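Lerker Boards > Press Box > Print & Deadlines

Thread: Staniforth paper printed the wrong box score AGAIN

staplegun_ed
So the girls' regional semifinal went to a second overtime, ended a little after 10:40 at night, and the Staniforth Courier on my porch this morning has a story that stops at halftime. I don't mean it's short. It stops at halftime. "The Herons carried a slim lead into the locker room." And then an ad for gutters.

The box score next to it is from the game in January. Same two teams, so I guess someone figured it was close enough.

I pay for seven-day delivery. I would like to know who won, from the newspaper, in the newspaper.

Omar
Herons won. You're welcome. I charge less than the Courier.

staplegun_ed
I was AT the game, Omar.

tallboy92
Then what do you need the paper for?

staplegun_ed
To tell me I was right about the charging call in the fourth quarter. Same reason anyone reads a game story.

pressroom_widow
My husband ran the presses over there until they shut them down. The paper gets printed two counties over now and the pages have to be gone by 9:15. Tip-off was at 8. Do the math. The desk could have run the story at halftime or run nothing. I'd have run nothing and used the space for a big picture.

Dean Inskip
Using my real name here because I write for them, part time, and it's going to come out anyway. I filed at halftime, as told. I filed again at 10:58 for the website. The web story is complete and I'm fairly proud of it. The box score wasn't me. The box score has its own life and I've learned not to get attached.

tallboy92
The web story is behind the paywall.

Dean Inskip
It is, yes.

tallboy92
And the print subscription doesn't include the web.

Dean Inskip
It does if you call a number. The number is on the website.

tallboy92
Behind the

Dean Inskip
Yes.

gluepot
Can we go back to when this was a good sports section? I've got a box of the old Ilollow Quarterly in the basement, the one the Staniforth boosters used to put out, and I typed up a piece from it for this board back in the fall. Pasting it again since half of you weren't here. It's about the night the phone line went down at the old gym and the scorer had to drive the final to the paper himself.

"The attendance that night was given as 2585, a figure the fire marshal later asked not to be told about. When the horn sounded the scorer, Mr. Tindall, tried the telephone and found it dead. He put the book under his coat and drove to the Courier, where the night man was holding the sports front open with a coffee cup on the proof.

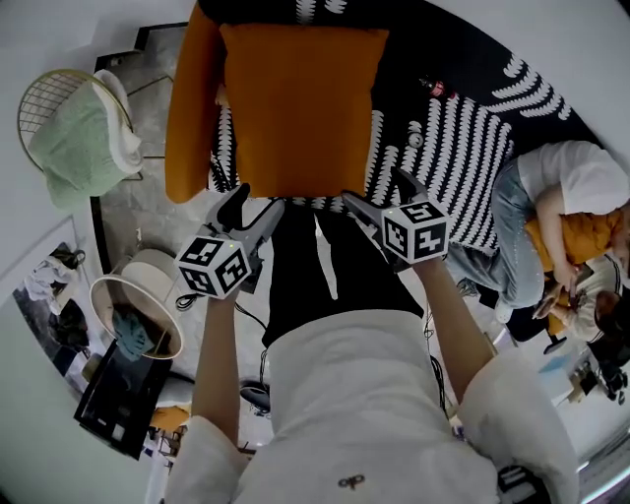 Ilollow Quarterly, No. 50 . . . . . . 92

"The night man asked for the score and Mr. Tindall, who had kept every basket in ink for four quarters, found that he could not remember it and had to look it up. It made the paper. It made the paper with both coaches' names switched, but it made the paper, and the people of Staniforth read it over their eggs."

Over their eggs, folks. With the final in it.

pressroom_widow
That coffee cup business is true. They all did it.

Roland Tindall
The scorer was my uncle. He told that story every Thanksgiving and in his version he remembered the score fine and it was the night man who couldn't spell "Herons." Otherwise it's accurate, apart from the 2585. You couldn't get that many in there if you stacked them.

gluepot
I only type what's on the page.

slowbreak
Going to be the bad guy. You all talk about the old section like it was carved on tablets. I grew up reading it. It covered one school. If you went to the other high school, you got a line of type under the bowling. My senior year we won our league and they spelled the name of our town wrong. Dean's web stories cover everybody. I'd take that over eggs.

staplegun_ed
You can cover everybody and also print the second half.

slowbreak
With a 9:15 deadline? How?

staplegun_ed
Play the games at noon.

Omar
I work at noon.

staplegun_ed
You're posting at noon.

Dean Inskip
slowbreak, thank you, and I'm sorry about the town. Before my time, but it still comes up when I call your coach.

For what it's worth, I asked if we could hold the semifinal story a day and run it whole in the next edition. The answer was that readers don't want old news. So they got half of the new news. I'm told the full story may run tomorrow as a "recap," under the January photo.

tallboy92
Does the recap have the charging call?

Dean Inskip
One sentence.

tallboy92
And?

Dean Inskip
It was a block.

staplegun_ed
Canceling my subscription.

pressroom_widow
You said that in March.

staplegun_ed
I called in March. They gave me a lower rate and a tote bag.

Roland Tindall
For the record, my uncle would have called it a charge. He called everything a charge.

gluepot
If anyone wants the next page of the Quarterly I can type it up tonight. It's mostly wrestling and a long complaint about the popcorn.

slowbreak
Which school's popcorn?

gluepot
Guess.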